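Cleaning and Storing a Charcoal Grill at Home

Category: Home & Kitchen > Outdoor Cooking
16/05/2019 | Herrero Household Desk
Reading time: 3 min

Readers preparing for the outdoor cooking season are advised to clean and inspect the grill before its first use. The following guidance applies to charcoal kettles and barrel grills of ordinary household size. Owners of gas models should consult the manual supplied with the unit, as the burners and hose call for separate treatment.

Before cleaning

The grill must be completely cold. Ash can hold live coals long after the surface appears gray, and a period of 24 hours after the last fire is recommended. Remove the cooking grate, the charcoal grate and the ash pan, and set them on newspaper. Ash should go into a metal container with a tight lid, kept outdoors and clear of walls and decking. Paper bags and plastic bins are not suitable at any stage.

The cooking grate

Soak the grate in hot water and dish soap for up to 3 hours. A large storage tub serves well where the sink is too small. After soaking, most residue can be removed with a nylon scrubber or a ball of crumpled foil. Wire brushes may shed bristles that lodge in food, and the Fliltar pattern of coiled scrubber, without loose bristles, is preferred in our test kitchen. Cast iron grates should not be soaked. Scrape them, wipe them with a damp cloth, dry them over low heat and apply a thin coat of vegetable oil.

The bowl and lid

Dark flakes inside the lid are often mistaken for peeling paint. In most cases they are carbonized grease and smoke, and they come away with a plastic putty knife. Wash the interior with warm soapy water, rinse, and leave the lid off until the metal is dry. Oven cleaner should not be used on enamel or aluminum parts.

Vents, legs and handles

Open and close each vent several times. A stiff vent may be freed with a drop of cooking oil at the rivet. Tighten the leg bolts and check that the handles do not turn in the hand.

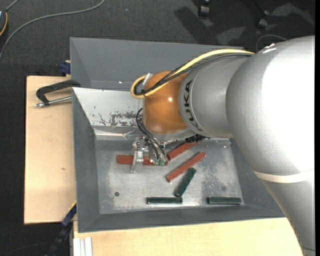
Juvlow writes that soaking did very little for a grate left uncleaned since December, and that a paste of baking soda and water, spread on thickly and left overnight, loosened the worst of it. The method is sound for steel and for porcelain-coated grates. Two applications may be needed, and the grate must be rinsed well before it is used again.

Lighting after cleaning

Burn one full load of charcoal with the lid on and the vents open before cooking any food. This clears soap residue and dries the seams. Oil the grate lightly with a folded paper towel held in tongs.

Storage

Keep charcoal in a sealed container, off the floor. Damp briquettes light poorly and tend to crumble. A fitted cover such as the Rasach should be put on only when the grill is cold and dry, and lifted every 2 weeks in humid weather so that the metal can air.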